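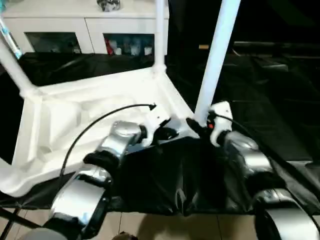

Two-arm work on a moulded plastic frame and its poles.

Task Assessor, Household Assembly (two positions)
Murnix, Brotimgate
Fixed term, part time, starting in July
Applications close 2 May 2021

Murnix tests whether two-armed robots can do ordinary household and shop-floor chores to a standard a customer would accept. We are hiring two assessors to set up trials, watch them, judge the finished work and write down what went wrong. No robotics background is needed. Practical experience of assembling, packing, cleaning or repairing things is.

Background

The current program covers light assembly: furniture with push-fit poles, shelving, clothes airers, and display stands of the type sold flat in hardware shops. A person does most of this without tools and without much thought. For a machine it is a set of separate problems. A glossy white part on a shiny surface gives the cameras little to work with. A pole has to be brought to its socket at the right angle, and the base moves if it is pushed before it is held. Both arms often have to work in the same small space.

In the last round we ran 1000 attempts at single assembly steps. Of these, 691 were completed with no help from the operator, and 79 were stopped for a damaged or dropped part. The remainder ran out of time or needed a hand on the part. We consider this too low for a shop and well short of useful for a home. The figures also hide a good deal, as a step marked complete may leave a joint that comes apart when the item is picked up. The assessors will deal with that gap.

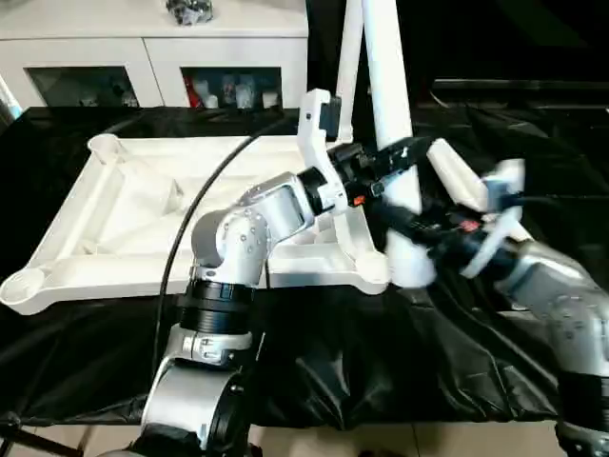

M. Kettunen

Duties

Lay out parts and coverings before each run according to the trial sheet, and return them to the starting layout afterwards.
Observe runs from the marked position and record the start, the finish and every intervention.
Inspect each joint by hand once the arms are parked. Grade it as sound, loose, misaligned or not made.
Do the same job yourself at regular intervals so that we have a human time and a human fault rate for comparison.
Write a short plain-language note for each failed run. "Gripper slipped on pole, base rotated, pole missed socket" is a good note. "Robot confused" is not.
Keep the parts store in order. Connectors wear, and a worn connector makes a poor run look like a good one.

Assessors do not program or repair the arms. An operator is present for every run and holds the stop control. You will be trained in the stop procedure before entering the work area.

What we are looking for

Essential:
Steady, consistent judgement over a long and repetitive shift
Clear written English
Good colour vision and normal use of both hands
Ability to kneel and to work at floor level as well as at a table
Willingness to mark a run as failed when the people who built it are standing next to you

Useful:
Time in a furniture warehouse, retail fit-out, housekeeping, aged care or trade assembly
Familiarity with spreadsheets
Experience on the Pakton packing line or similar equipment

We welcome people who doubt that machines are ready for this work, and people who believe they are. Neither view should show up in your grades. Each week a sample of joints is regraded by a second person who has not seen your results, and differences are discussed as a group.

Conditions

The site is on a tiled ground floor with step-free entry. Motor noise is moderate. Closed shoes are required, and loose sleeves, lanyards and rings must be removed in the work area. Video is recorded during runs, and assessors' hands and voices may be captured. A copy of the consent form is sent with the interview letter so it can be read beforehand.

Pay is hourly with superannuation, including paid training. Shifts are set a fortnight in advance.

How to apply

Send a résumé and one page describing a household item you have put together, the step that gave you the most trouble, and how you could tell the result was sound. Diagrams are fine. Mark it "Task Assessor" and send it to the Murnix office at Brotimgate, by post or through the form on our vacancies page. Shortlisted applicants will be asked to attend a practical session, with hand assembly first and the grading of finished joints after it.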